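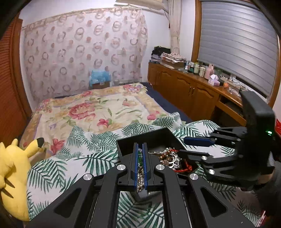 Copper green again, first kiln of January. Opened at 7:15 with the top still ticking, too early, I know. The whole point of this round is a green that stays green at the lip of the cup and doesn't go brown or liver colored where it thins. Last batch was olive at best. The green I want is near the beads in that bunch from the black jewelry box, green up high and then the pearly, silvery ones hanging lower down, and the two together are what the Tremblay cups ought to do, green shoulder into a pearl body. Not a gradient. Two glazes with a short messy overlap. What came out of the kiln is a gradient and a runny one.

Load was 112 tiles plus 12 cups on the top shelf. Tiles all from the same bag of white stoneware, stamped on the back before bisque. Cups thrown by Dale, trimmed by me, two different feet because we never agreed. Cone 6 down on the bottom shelf, a hard 6 in the middle, and on top the 6 is flat on its face and the 7 is thinking about it. So the top shelf is hot again. Everything I say about the cups needs that in mind.

Green A (copper carb, the old strontium base). Good color on the tiles in the middle. Top shelf it went glassy and pooled in the foot ring of three cups. Stuck one to the shelf. Took it off with the chisel and took a piece of shelf with it, sorry. Pale where thin, no brown, that's new. I think the brown was coming from the old bucket, which Zachary says got a scoop of the iron slip by mistake in the fall. He had written that on the lid and the lid got swapped. Fine.

Green B (same, with zinc out and a bit more silica). Stiffer. Didn't run at all on the tiles. Color is duller, closer to pea soup. Crawled on every tile where I'd touched the bisque with my hands. WASH HANDS. Or wipe the bisque, or both. Nerea wipes hers with a damp sponge and leaves them overnight and hers didn't crawl, same bucket, same shelf.

Green C is a dud. Blistered. Threw it out, didn't keep the bucket, did keep the recipe card with a big X on it so no one mixes it again.

Pearl 1. Tin, a little rutile, slow cool. This was the nice surprise. Soft sheen on the flats, goes more silvery toward the bottom of the tile where it's thick. Over texture it breaks to a sort of bone color. Under a lamp it reads gray though, and by the window it reads warm, so somebody at Tremblay is going to hold it up under their ceiling lights and call it gray. Take tiles to them in person.

Pearl 2 is the same with titanium in place of rutile. Too white and too dry. You can hear a fingernail on it. Would be okay for a planter outside. Not for a cup.

Overlap tests. Three ways of doing it:

Pearl first whole cup, then green dipped upside down to the shoulder. Worst of them. The green slid down on top of the pearl and took it along. Long drips, some people would pay for that, Tremblay won't.

Green first to the shoulder, then pearl poured around from below and stopped short so the two just touch. Best line. Takes a steady wrist and I had it on two cups out of the four. Where I stopped too short there's a bare strip and it's rough, needs grinding.

Wax in between. Clean edge, much too clean, looks like a decal. Dale likes it. I don't. Kristine didn't care either way and wanted to know how long each one takes, fair question. Wax is the slowest by a lot, you're waiting on it to dry.

Weights and water. Got sloppy here so writing it down. Greens were sieved twice through the 80 mesh, pearls once. That isn't a fair comparision and I should have caught it while I was doing it. Specific gravity on Green A was 1.45 on the morning of the dip and I did not measure again in the afternoon after the bucket sat open next to the heater. Cups dipped in the afternoon are visibly thicker. Those are the ones that ran. So maybe the shelf being hot is only half of it. Ugh.

Next time: measure, write it on tape, stick the tape on the bucket, measure again after lunch.

Count for dipping was a slow 5 for the greens. Zachary counts faster than I do. Kendra proposes the metronome from the office, I laughed, then went and got it. It lives on the glaze bench now, set to 60, please don't take it.

Cooling. Program held at the top then dropped straight to the hold for the pearls, 40 minutes there, then off. Pearl 1 would probably like longer. I don't want to go longer with Green A in the same kiln, it went a bit cloudy on the bottom shelf and I think that's the hold. Which is the actual problem with putting both on one cup and I've been walking around it for weeks. Options as I see them. Shorten the hold and accept less sheen. Or find a pearl that gets there by itself. Kristine has an old recipe from when she was at Plollberg, a magnesium one, satin, she says it came up pearly without any hold. She's looking for the notebook. She thinks it's in a box under the stairs with her tax stuff.

Shrinkage and fit. Crazing on Green A after two hours on the table, you can hear it pinging. Green B silent. Pearl 1 silent so far. Did the freezer and boiling water thing with one tile of each: Green A crazed worse, Green B fine, Pearl 1 one hairline near the corner that I might have put there myself with the tongs. Repeat with new tiles. If Green A crazes it can't go on the inside of a cup, but it could still go outside with the liner inside, and it would be outside only anyway for this order. The liner is the plain white one and it's never given us any trouble.

Leach test. Copper on the lip worries me. Lemon slice overnight on one Green A tile and one Green B tile. Green A has a pale crescent where the lemon sat. Green B has nothing I can see. A lemon isn't a lab test and we still have to mail real samples out before anybody drinks from these. Nerea is asking what it costs. If the lip has to be liner glaze then the green starts a finger's width down, and then the whole shoulder thing moves down too and Dale needs to throw a taller cup. Ask him BEFORE he throws the next board of them.

Clay. New bags from Allport came in softer than last time. Also there were bits in it, small hard ones, off-white, not sure if it's plaster. Found them when trimming. If it's plaster we'll get pop-outs in a month or two and I'd rather know now. Put a slab on the shelf over the sink, bisqued, sprayed it, going to leave it and look. Don't use it as a soap dish.

Kiln. Relay on the top section is clicking longer than the others. I think it's sticking on and that's our hot top. Zachary had the panel off last spring and has a spare relay somewhere. Also the lid hinge squeals, not urgent. The thermocouple tip is crusty, should be replaced while the panel's open. Unplug it first, I mean at the breaker, the plug doesn't come out of that wall any more.

Iston order is separate from all this. They just want the blue plates, same as before, nothing from this page applies. Somebody put two Iston plates in with my tiles on the bottom shelf and they came out fine, lucky.

Talked at lunch about what to show Tremblay. My vote is no cups yet, tiles only, Green B with a touch more copper next to Pearl 1, and one overlap tile done the touching way. Dale wants to show the drippy cup because it's pretty. It is pretty. But then they'll want a set like it and I can't make a second one, let alone a set.

To mix tomorrow:

Green B + copper up half a percent
Green B + copper up one percent
Green B, zinc back in but only half of what A has
Pearl 1, sieved twice this time
Kristine's magnesium satin if she finds the book, small batch, 500 g

Same tile count is silly. A couple dozen, middle shelf only, until the relay's done. Cones on every shelf, front AND back. Back of the kiln has never had a cone in it as far as I can tell from this notebook and I've been through it to the first page.

Shelf needs grinding and new wash where the cup stuck. Wear the mask, the real one. Chiseled piece is in the yellow bucket.

Later, 4:40. Went back over the tiles by the window before the light went. Pearl 1 tiles from the back of the middle shelf are much better than the front ones. Cooler at the back? Or slower? See above re cones. Marked the good ones on the back in pencil with a P and a line under it. Green B looks less like soup in daylght, I was too hard on it. Left everything out on the long table, greens at the sink end. Please don't stack them.

January, notebook entry
By Kendra Landry
Print this page | E-mail this page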